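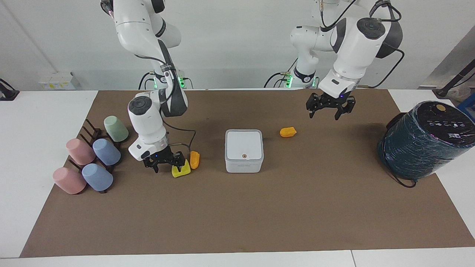 Notebook 10, p. 184

Saturday, late, still buzzing from the Grulgate rewatch so I'm putting this down while it's fresh.

Finished the fan index for the Nazari years tonight! For anyone picking this book up cold: Grulgate is the daytime serial we're cataloging, Nazari is the hotel family that took over the story after the shipyard fire, and the index is meant to let you look up any character and find every episode where their secret moves forward even an inch. Ran it from episode 1004 through 1075. That stretch has the whole amnesia plot, the two weddings, and the fake will, and I'd forgotten how good the fake will is. The reading scene runs almost a full episode and hardly anyone raises their voice.

Big find. The twin reveal in 1061 is set up way earlier than any of us had it. Go back to 1019, the kitchen scene at the hotel, and listen to which name the aunt uses on the phone. She says it once, quickly, with her back turned, and then the kettle covers the rest of the line. I played it over and over. It's the twin's name! So the writers had it planned (or got very lucky, but I don't buy that, the same thing comes back in 1033 with the luggage tag). I've moved the start of the twin thread to 1019 and marked it in red on the chart.

Tagging notes:

Stopped using "return" for everything. We had over 184 entries under it, which is useless. Now it's "back from dead," "back from travel" and "recast." Recasts get the episode number of the first scene with the new actor, even if the announcement card ran the day before.

Dream sequences get a D after the number. The 1048 courtroom is a D until the last scene, then it isn't, so it has two lines.

Zungate crossovers are still a mess. Characters walk over from Zungate for a week, mention things that happened on their own show, and walk back. I put the Zungate episode in brackets where I could match it. Where I couldn't there's a question mark, so please don't fill those in from memory - I tried that in June and had to undo most of it.

Sound on 1052 is bad in our copy, a hum all through the hospital scenes. The Imus transfer is cleaner but it's missing the cold open, so I worked from both. Somebody with better ears should check what the doctor says right before the elevator closes. I have "she never signed it." Could be "he never signed it," and that changes who owns the hotel.

Next: start on the blackmail letters. I think there are two writers, the early letters say "my dear" and the later ones never do. Want to get them all typed out side by side before I get too attached to that idea, but oh, I hope it holds up.

Chart is rolled up on top of the gray cabinet. Red pencil needs replacing.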